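Caderno de oficina - avaliação do kit de garra manual Drandenar
Junho, entrada das 9h40

Continuação da avaliação do kit. A Prendergast mandou a segunda garra na mesma caixa da primeira, com os cabos trocados e sem o guia impresso. Usei o PDF que a Margit Rácz tinha guardado da versão anterior. As diferenças são pequenas: muda a ordem de ligar e o passo de zerar a abertura, que agora se faz com os dedos fechados.

Lista de hoje: embalagens de lanche e toalha felpuda, sobre a mesa rosa, com o balde azul no chão. Meta da folha: 108 repetições válidas somando as duas garras. Válida é a que tem abertura registrada do início ao fim e posição sem salto.

Recalibrei a garra 1 duas vezes antes de começar. Na primeira o zero ficou deslocado e o programa acusava pega com os dedos abertos. Anotar para a Soledad: a mensagem de erro é a mesma para zero deslocado e para cabo solto.

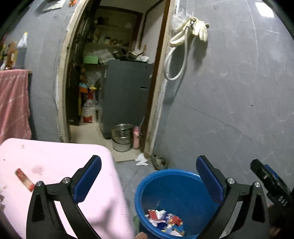
Garra aberta diante do balde, já com embalagens no fundo. 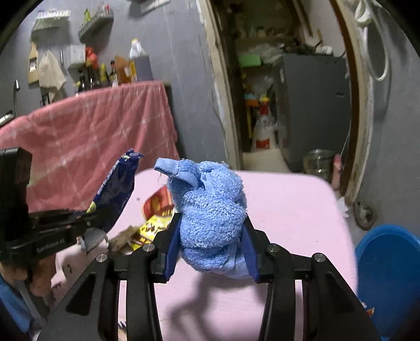
Registro: Fletcher Wihongi
Revisão da folha: Soledad Mansilla

Toalha - as almofadas seguram bem o tecido quando a pega é no volume. Pela bainha escorrega, e aí é preciso apertar o gatilho até o fim do curso. Depois de muita repetição o dedo indicador cansa. O Clem Tomoana reclamou do mesmo na semana passada e pediu uma mola mais leve. A Prendergast diz que existe, mas não está na lista de preços que recebemos.

Embalagens - as amassadas vão sem problema. As que ficam planas na mesa pedem duas ou três tentativas, porque a ponta do dedo não entra por baixo. Inclinar a garra ajuda, só que a estimativa de posição piora perto da mesa. Marquei essas tomadas com P na folha.

Total no fim da manhã: 153 gravadas, 27 descartadas. Ficam 126, acima da meta. Das descartadas, a maior parte foi salto de posição ao virar para o vão da porta. A parede lisa do lado direito também não ajuda.

Programa - a exportação pelo Bruravum funcionou na primeira tentativa. O plugin do Drusus continua pedindo a licença a cada abertura. Reiniciar não resolve. Abri chamado com o suporte e ainda não responderam.

Falta fazer:
- repetir as tomadas P com a mesa mais baixa
- medir a folga dos pinos da garra 1, senti um jogo lateral
- pedir à Prendergast o preço da mola e do par extra de almofadas
- passar a folha para a Merle Stubbs, que compara com o kit antigo

Minha posição por enquanto: para tecido eu compraria. Para embalagem plana quero ver antes a ponta fina que aparece no catálogo. A caixa e os cabos originais ficam na prateleira de baixo, não jogar fora - se devolvermos, tem de ir tudo junto.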